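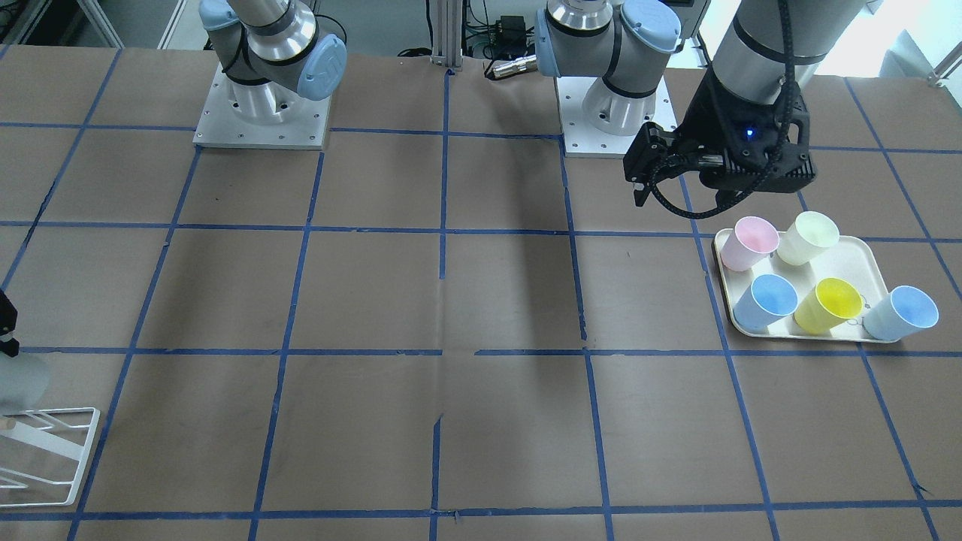
*El brazo izquierdo encima de la bandeja, pinza vacía.*

**La pinza pierde fuerza después de 20 minutos**

Tenemos dos brazos para pasar vasos de plástico al escurridor. El izquierdo cierra bien, pero a los 20 minutos suelta el vaso sin dar ningún error. ¿Es el cable?

— Nikola Michalski

**Timo Kasten**
Mira la temperatura del motor de la pinza. El mío bajaba la corriente a partir de 6 ciclos seguidos. Pon una pausa de 2 segundos con la pinza abierta.

**Ondura**
Cambia el cable y ya está.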